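Opinion / Work and Machines

Folding shirts is a real job, and it is getting more interesting

Mar 19, 2023

By Upendo Sang

I spent 18 years in commercial laundry, most of them on the folding line at Galska, and I love this subject more than is probably normal. So when people ask me whether robots are coming for the folders, they get a long answer.

The short one is that I'm excited. Folding was always the part of the plant where the machines gave up. Washers got smarter, dryers got smarter, the conveyors came in, and at the end of it all there was still a row of people with a heap of T-shirts. A sheet is easy for a machine. A T-shirt comes out of the heap in a different shape every time, and you find the collar by feel. 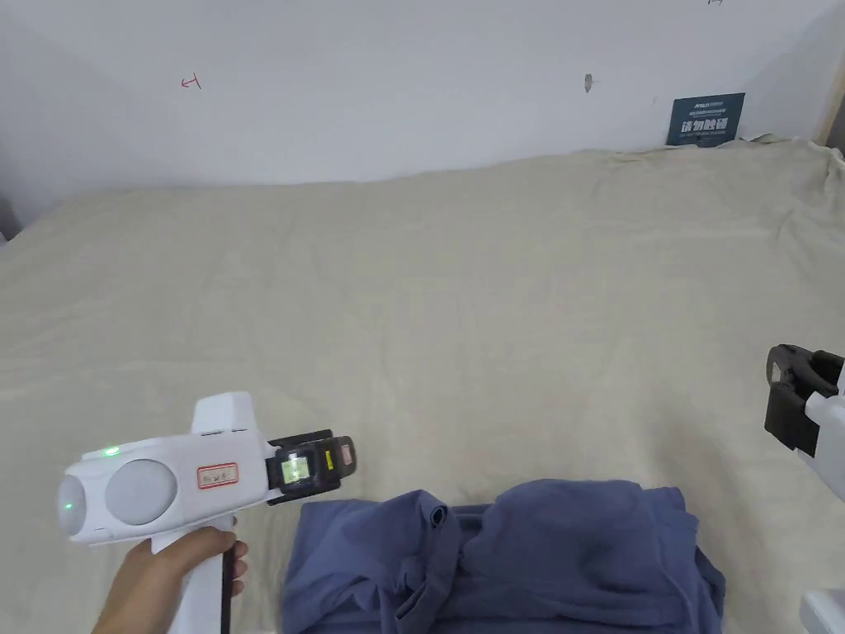 What has changed is who does the teaching. The old way, an engineer came by with a clipboard, watched for an afternoon and went off to write rules. Now the folder picks up a pair of grippers and folds, and the folding itself is the lesson. Every pinch and tug is something a machine can learn from. I think that is wonderful! For the first time the skill in a folder's hands is being treated as knowledge.

It is slow, mind you. With grippers you have two fingers on each side where you used to have five, and your first shirts look like something your kid did. Azadeh Bahrami, who ran the line next to mine for years, told me she had to forget half of what she knew and then work out why she had ever done it. She can now explain her fold out loud – before, she could only show it.

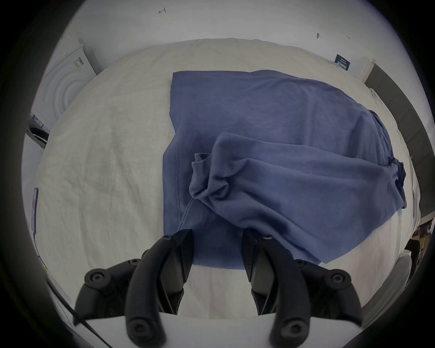 What the folders should get out of it

My enthusiasm comes with a bill attached. If a plant like Quintero asks someone for 3000 folds, those folds are worth more than an hour of ordinary line work, and the pay should say so. Put it in writing before the first shirt. I would also like the people who did the teaching to have first pick of the jobs that come after, checking the machine's work and sorting out the pieces it can't manage. There will be plenty of those. Think of fitted sheets, or anything with a drawstring.

And watch the wrists. A gripper held out in front of you all day is no kinder than a hot iron, so build in breaks and swap people around.
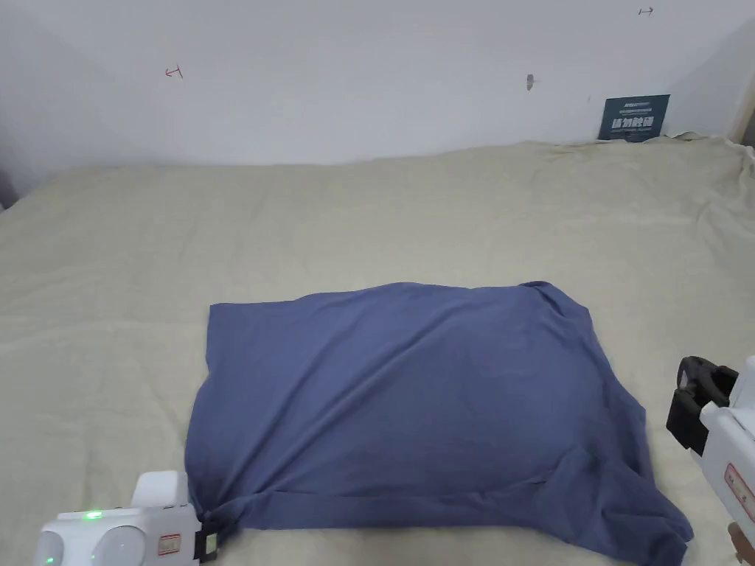

I know the worry, and I don't wave it off. There were 28 of us on my old line and I can't promise that a line like that will look the same in ten years. But I also remember what it did to our shoulders, and how many good people left over it. Give me a plant where the machine takes the plain T-shirts and the folders keep the tricky stuff, the training and a decent raise. I would go back to work there tomorrow, and I'd bring Azadeh.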